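Calibrating a wheel-on trainer

Pump the rear tyre to your usual pressure and clamp the bike in. Turn the roller knob until it touches the tyre, then give it 2 more full turns. Ride for ten minutes before you open the Vudent app and start the spindown.

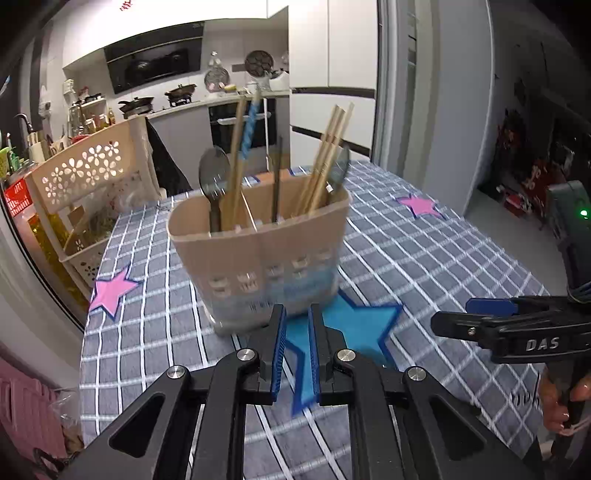
Kanini Sang writes that her reading drifted until she checked the pressure before every ride.

Speed up to 32 km/h, stop pedalling and let the wheel coast. Repeat if you change tyres.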